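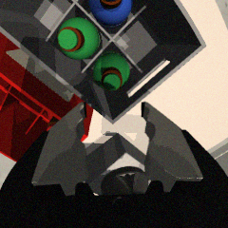

Gripper over the dark crate, fingers open.

Vetbridge bottle sorting: house rules in pictures

Our simulated sorting cell at Trirkudcombe is where new handling rules get tried before anyone writes them into the manual. The current set is version 2, in use since November. Every rule needs 800 simulated runs behind it, and the logs are kept in a grey binder as well as on the server.

Rule one is the approach. Come in from above, fingers open, and stop before closing. Neighbouring bottles must not be touched.

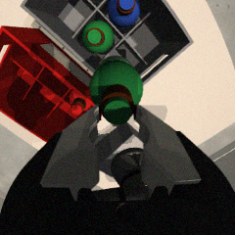

Glenys Sayce asked for the grip rule to be stricter: hold at the neck every time, and if the grip is off-centre, put the bottle back and log it — no second squeeze. Her wording went in unchanged.

Carrying speed is set per crate, and a change to it needs two signatures. Colours are checked against the card on the table before a run starts. 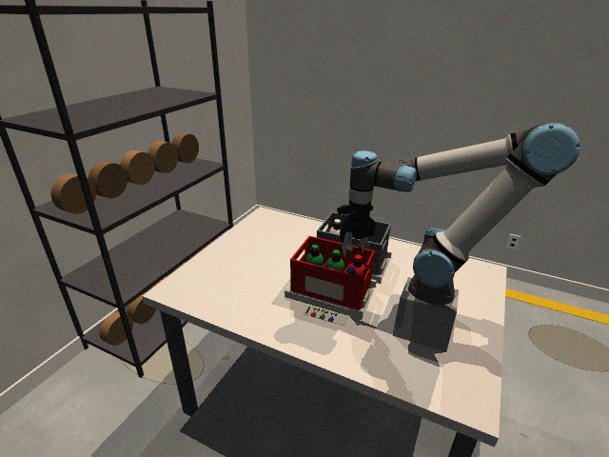

The same rules apply to the Buline cell once it opens. Until then, send corrections to Iolo Ifans with the rule number and the run number. Run 474 is still under review, so please don't cite it.

Page updated 14/01/2026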